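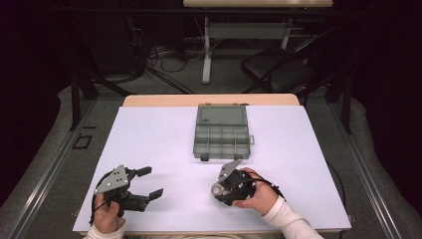

Re: [accordion-bench] Reed sorting, boxes and where to buy rivets

Threads Authors Dates Search Login

Lists > accordion-bench > Archive > Storage and supplies

May 22, 2024

Shota Furukawa wrote:
> Got the old Gresar apart last night. More than 200 reeds, half
> of them with the wax gone to crumbs. How do you all keep them in
> order? I've been using egg cartons and my cat has opinions about
> that. Also is the 18 drawer cabinet from Fuchs any good, or should
> I just get a flat box with compartments? And does anybody still
> sell the short rivets?
> Shota

Shota, quick one, bus in ten minutes.

Skip the cabinet. Had one. Drawers stick, you pull hard, everything is on the floor. Flat box with a lid that latches, three rows of four or so is plenty if you go by reed block and not by single note. Treble in one box, bass in another. Do NOT mix them, I did that once on a Brunden and lost a whole weekend.

Write the note on the reed plate itself, soft pencil. Labels on the box are fine untill somebody turns the box around.

White surface underneath, always. Leathers and little bits of wax vanish on brown wood. Mine is a plain board, no gloss, gloss gives you glare right where you're trying to see the gap under the tongue. Move the lamp around till you like it.

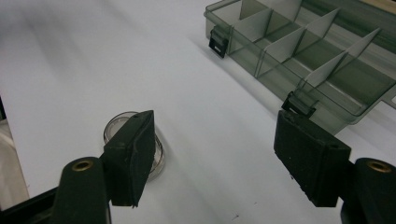

White tabletop, light stronger toward the upper left.

Rivets: the guy I used quit in November. Fuchs has short ones but the smallest bag is 2000, which is silly for one accordion. If three or four people here want to split a bag I'll order and mail them out. Regular mail, not Fedex, they wanted more for the shipping than the rivets cost me last time.

Old wax, scrape it cold. Don't heat it to get it off, it runs into the slots and then your really stuck. Chill the block first if it's gummy.

What key is the low block missing, you said one was broken? Might have a spare plate in the junk tin. Will look tonight.

Josué Teixeira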